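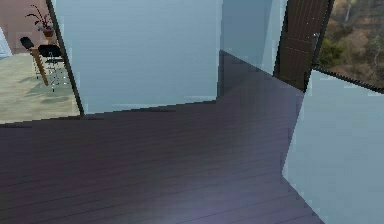
Chapter 7
Touring Exhibitions in Small Venues

Terms introduced in this chapter: originating venue, receiving venue, hire fee, facilities report, condition report, turnaround, nail-to-nail cover, running meter.

7.1 The parties to a tour

A touring exhibition is a body of work selected and prepared by one organization and shown in sequence by several others. The organization that assembles the exhibition is called the originating venue, even where it has no gallery of its own. Each organization that takes the exhibition for a fixed period is a receiving venue. The lenders of individual works are a third group. They usually have a contract with the originating venue only, and the receiving venues are bound to the lenders' conditions through the hire agreement.

The distinction matters when something goes wrong. If a framed print is damaged during unpacking at the third stop of a tour, the lender's claim is against the originating venue. The originating venue then looks to the hire agreement to decide whether the cost can be passed on. Many older agreements are silent on unpacking, which falls between transport and display.

The examples in this chapter are drawn mainly from the Donix tour, an exhibition of regional textile patterns and printed matter that opened in Skov in November and went on to receiving venues in Hiter and Hukix. None of the venues was built as a gallery. The Skov venue is a former grain office, and the other two are rooms within public libraries.

7.2 The facilities report

Before a hire agreement is signed, the receiving venue completes a facilities report. It records the dimensions of the room, the width and height of every door on the route from the loading point, the type of wall, the light levels, and the arrangements for security and climate control. Lenders read this document closely and may withdraw works on the strength of it.

Wall length is stated in running meters and should exclude doors, radiators and any stretch of wall that must be kept clear for fire exits. The Donix exhibition required 80 running meters when hung in a single row. Hiter could not supply this and was allowed to show the printed matter in two rows, with the written consent of the lenders concerned.

Floor loading is often left out. A display case with a glass hood and a weighted base can exceed what a suspended timber floor will carry at a single point – a problem that is cheap to solve with spreader boards if it is known in advance.

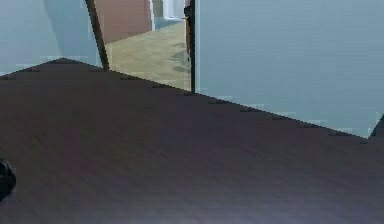
Aurelio Villanueva argues that the facilities report asks the wrong party for the wrong facts: a small venue can measure its doors but can rarely state its relative humidity over a full year, and a figure supplied under pressure is worse than a blank. He would have the originating venue lend a data logger at the time of first inquiry and treat the readings as part of the report. The objection to this is cost, and the time it adds to booking.

7.3 The hire fee and what it covers

The hire fee is a fixed sum paid by each receiving venue. It contributes to the expense of preparing the exhibition and seldom recovers all of it. In the Donix tour the fee included crates, labels, a hanging plan and 200 printed guides per venue. It did not include onward transport, which was shared equally, or extra guides, which were charged at print cost. Hukix ordered a further 596.

Insurance may be arranged by either party. Nail-to-nail cover runs from the moment a work leaves the lender's wall until it is returned there, and so includes storage between venues. Where a receiving venue insures only the display period, the agreement must state who carries the risk during turnaround, the interval between closing at one venue and opening at the next. Section 7.4 sets out the condition report, on which any claim will depend.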